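Linens at the Derkmont Guesthouse

Gallery – Laundry and Bedding

We changed over all the towels and bedding at the guesthouse in January, before the spring bookings started. The old stock had been bought at different times and no longer matched, so every floor had its own shade of cream. The new order came to 323 pieces, counting towels, bath mats, sheets and pillowcases. Everything was washed before it went to the rooms. Pendo Simiyu runs the laundry and set up the folding system. The pages for the bedrooms and the breakfast room are linked from the main gallery.
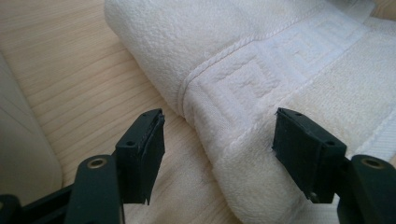
Bath towels were the hardest item to settle on. Benito Urquijo ordered samples in plain weave, waffle and terry, and guests tried them for a month before we chose. The ones we kept are white terry with a Greek key border woven in the same white, and a ribbed seam like a cord running along the edge of it. Up close the pattern stands out a little from the loops. From across a bathroom you mostly see white, and that suits the older tile on the second floor. We fold them so the border faces out on the shelf.

Care

The towels are washed at normal heat with half the usual detergent. Fabric softener is left out, as it flattens the pile and the towels stop drying well. They are shaken before they go in the dryer and folded as soon as they come out. Any towel with a pulled loop has the loop trimmed with scissors – pulling it makes a longer run.

Storage

Each floor has a linen closet with the bath towels at waist height, hand towels above and mats on the floor of the closet. Fresh stock goes to the back and the front ones are used first. Spare sheets are kept downstairs, labeled by bed size. Aitana Ortuño checks the closets on Saturday and writes up what is short.

Old towels

The worn cream towels were cut down for cleaning cloths, and 30 of the better ones went to the animal shelter in town. A few are still in the shed for guests who come back from the river with muddy dogs. Please ask at the desk if you need one.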